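Inside the open day at Trivgate

The lead engineer on the Moroz project asked not to be named, so in this write-up she is "the engineer." We spoke at the Trivgate open day on October 14, 2026, in the room where her team records people doing small jobs by hand. The recordings go to Bromuneck, which trains robot arms on them.

"People come in wanting to see a robot," she said. "Mostly they see us moving food from one plate to another."
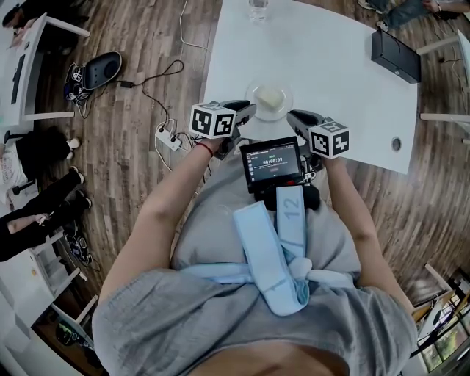 She has been doing this since May. Before that she worked on packing lines, where every motion was written out in code. I asked what had changed. "I used to spend a week on one motion. Now I show it 300 times and fix whatever I did badly."

A good shift gives her 126 usable recordings. The rest get thrown out, usually for a hand that moved too fast. New people need 13 days before she stops checking all of their work.
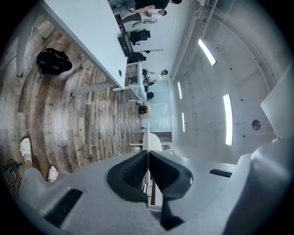
Questions from visitors

Most guests wanted to know about jobs. She did not dodge it. "Covivel makes ready meals, and they can't fill the night shift. That's who asked us for this. I can't tell you what happens in six years."

One guest asked if the grippers were heavy. "Not for the first hour," she said. Visitors could try one after a short talk on where to put their fingers.
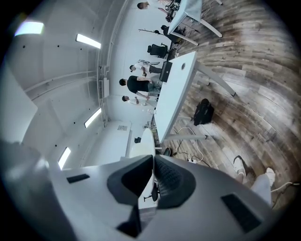

The engineer chose the room herself, and she likes it because it is ordinary. "A clean lab teaches you clean lab habits," she said. She wants long tables, people standing close together and cables trailing over the planks, the way any busy office looks by the afternoon. The one thing she would change is the lighting, which she finds too even. Her next request to Trivgate is for lamps she can move.

The next open day has no date yet. Trivgate takes names at the front desk.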